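# Zellitz Soft-Corner Square Dinnerware

I've been selling dishes out of my little shop long enough to have opinions about corners, and the Zellitz squares have my favorite corners of anything I stock. Sharp-cornered plates look great in a catalog and then chip the first time they meet the faucet. These are rounded just enough that I stopped babying mine years ago (I use the same ones at home, five nights a week at least).

**Item no. 3659 – white, glossy glaze**

The glaze is a plain, bright white. I sell the plates and the small dishes separately, so you can buy only what you're missing, and I'm happy to mix quantities. Last May a supper club took 100 plates and hardly any dishes, and that was fine with me!

A few things people email me about:

- **Dishwasher:** yes, top or bottom rack. Leave a slot between plates if your rack is a tight one.
- **Microwave:** yes. The rim gets warm, so grab a towel.
- **Oven:** no, please. I carry the Brirurier bakers for that.
- **Stacking:** they nest nicely, but don't build a tower. I keep mine in short stacks and sleep better.

If you're choosing between these and the Prutance line – the Prutance plates are lighter and cost less, and they're a good pick for a rental kitchen. The Zellitz has more heft and a deeper shine. Domański makes a round version in a similar white, and I've mixed the two on my own table without anyone complaining.

A starter box of plates and small dishes is $698 for cafés and caterers. For home sets, send me a note with what you need and I'll price it the same day, unless it's Saturday, when I'm on the shop floor until closing.

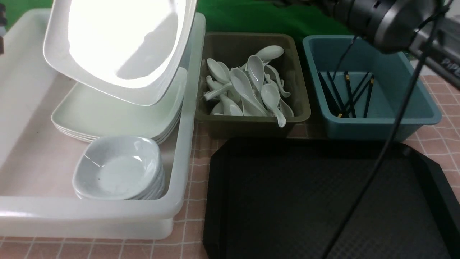
*Square plates and small dishes, with white soup spoons in the green tray.*

Spoons are sold separately. Shipping is free on the starter box, and anything that arrives cracked gets replaced – just keep the packaging until you've checked every piece.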